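Forum: Workcell Practice > End effectors > Maintenance
Thread: Replacement criteria for finger pads on parallel grippers
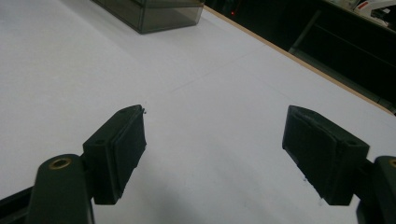 tansley_k wrote:
How often should gripper pads be inspected on a cell that runs a single shift?

plumbline wrote:
At the start of every shift, with a measured check once a week. The start-of-shift check is visual and by fingertip: edges, adhesion, contamination. The weekly one is a pull test against a reference block, with the figure written down.

tansley_k wrote:
Thanks. Our sheet only says "pads in good condition", which two people will read in two ways. On the pair I posted, the right pad has light grey wear marks and the lower edge is fraying. The left is a bit fuzzy at the edges. Pass or fail?

Intan Gunawan wrote:
Under the Siregar site rules I would fail the right one on the frayed edge alone. Scuffing on the face is recorded but is no reason to change a pad. Fraying is, as fibres end up on the product. Change both pads together and log them as a set.

oldmill wrote:
Disagree with changing on appearance. We ran 19 sets at Endville to the point where they failed the pull test, and edge condition was a poor guide to grip. You are throwing away usable pads.

Intan Gunawan wrote:
Grip is one criterion. Contamination is another, and your pull test doesn't measure it. What were you handling?

oldmill wrote:
Castings. Fair point, nobody minds a fibre on a casting. I would still want the rule to state which hazard it controls.

plumbline wrote:
Agreed on that. Our wording, for what it's worth:
1. Pad lifting at any corner: stop, replace.
2. Frayed edge: replace before the next food or medical batch, otherwise at the weekly check.
3. Scuffed face: record, pull test the same day.
4. Debris on finger or pad: isolate, wipe, recheck.

tansley_k wrote:
Item 4 applies to me as well, there is a speck on the tip of the left block. Do you include the pivot bushings in the same check?

plumbline wrote:
Separate line, every 4 weeks. Play at the fingertip, measured with the jaws open and the drive locked.

gernholm_dave wrote:
We do bushings every 3 weeks at Gernholm, but the cell is dusty. Set it from your own records.

tansley_k wrote:
Will redraft the sheet with plumbline's four items and add a hazard column. Draft goes up in August.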